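Most of what follows came out of clearing two kitchen drawers in September and finding that half the things in them no longer did their job. None of it needs special equipment. I've put it in the order I tend to do it.

## Knives

A knife that crushes a tomato wants sharpening. A knife that only feels a bit reluctant usually wants a few passes on a steel. People reach for the sharpener too soon and wear the blade away.

I use a whetstone for the two big knives and a pull-through for the small ones. With the stone, soak it for 10 minutes if it's the soaking sort (check first, as some are meant to be splashed and used straight away). Hold the angle steady and do nine or 10 strokes on each side, then wipe and test on a sheet of newspaper. If it snags at one point, that part of the edge needs a few more.

Don't put good knives in the dishwasher. The edge knocks against other things and the handles go dull and start to gap. Wash, dry, put away.

Bread knives are a different matter. The serrations can be touched up with a tapered rod, one groove at a time, but it's slow work and on a cheap knife I'd sooner buy another. Mine is a Plendik and has had six years of daily loaves.

## Peelers

There are two main shapes, the straight one with the blade in line with the handle and the Y-shaped one with the blade across the top. I was brought up on the straight sort and changed over late. The Y shape is quicker on anything big, such as squash, swede or a large potato, and you can pull it towards you or push it away. The straight one is still better for getting into dips, and for carrots if you hold them point down on the board.
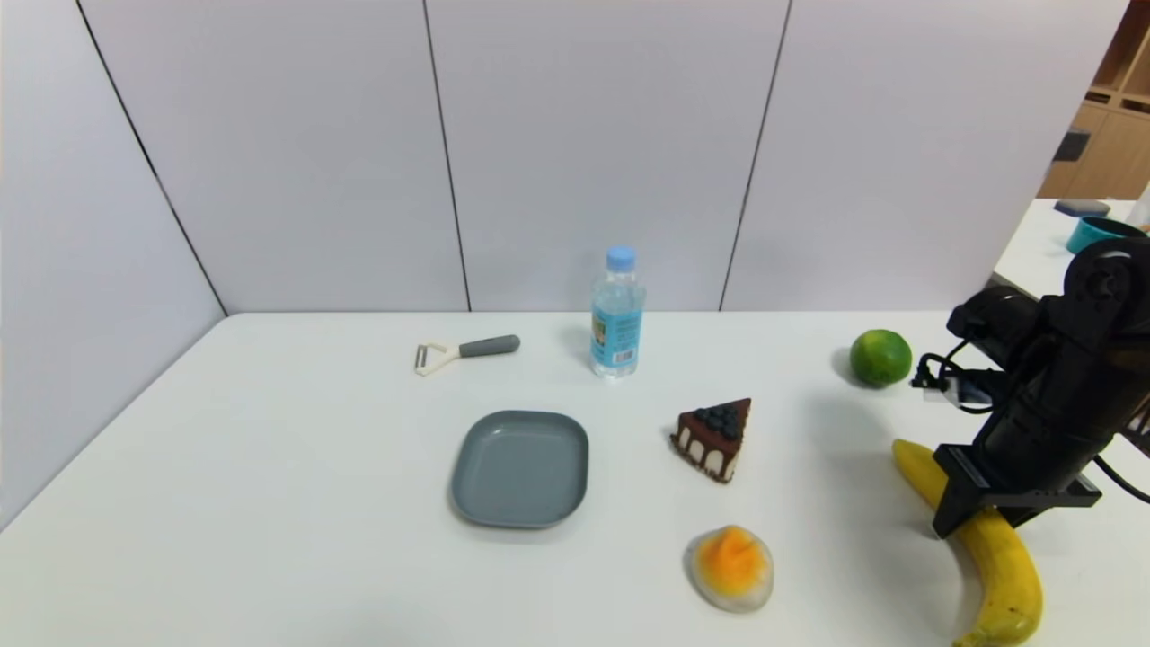

A peeler blade is supposed to swivel. When it stiffens up it's nearly always dried starch in the pivots, and it'll come free after a soak in hot water with washing-up liquid and a going-over with an old toothbrush. A drop of food-safe mineral oil on each pivot keeps it moving. Cooking oil goes sticky, so leave that in the cupboard.

Steel blades that aren't stainless will rust overnight on a wet draining board. Dry them with a tea towel straight after washing. Light rust comes off with a paste of bicarbonate of soda and water. If it has pitted, throw the peeler out.

## Graters

Wash a grater as soon as you've used it. Cheese should be rinsed off with cold water first, then hot. Hot water straight away melts it into the holes and you'll be there with a brush for ages. For ginger, brush with the direction of the teeth, or you'll lose the bristles.

A raw potato rubbed over a clogged box grater shifts most of what's left.

## Chopping boards

Wooden boards want oil when they look pale and feel rough. Warm the mineral oil slightly by standing the bottle in a jug of hot water, rub it in with a cloth, leave overnight and wipe off the rest in the morning. 300 ml lasts me more than a year with three boards.

Stand boards on edge to dry. Left flat they cup, and then they rock when you chop. A board that has already cupped can sometimes be brought back by wetting the hollow side and leaving it hollow side down on a towel - this worked on one of mine and did nothing at all for the other.

For onion smells, use coarse salt and half a lemon, then rinse. If the board slides about, put a damp cloth under it.

## Tin openers and scissors

The wheel of a tin opener is the dirtiest thing in most kitchens. Scrub it in hot soapy water each time. If it skips on the rim, look for a build-up of old label glue before deciding it's blunt. I had a Skarusov opener that I'd nearly given up on, and all it needed was ten minutes with a cocktail stick.

Kitchen scissors that come apart at the pivot are worth the extra money. If yours don't, open them wide, wash them, and dry them open. Cutting through a folded piece of fine sandpaper several times takes small burrs off the edge, though it won't mend a pair that's properly blunt.

## Putting it all back

I keep the things I use daily in the top drawer with the handles facing forward. Peelers and small knives go in separate sections, because fishing for one and finding the other is a good way to cut yourself. Anything with a point gets a cork on the end.

Drawer liners slide unless they're the ribbed rubber kind. Cut them a shade small, as they spread a little once they've been washed.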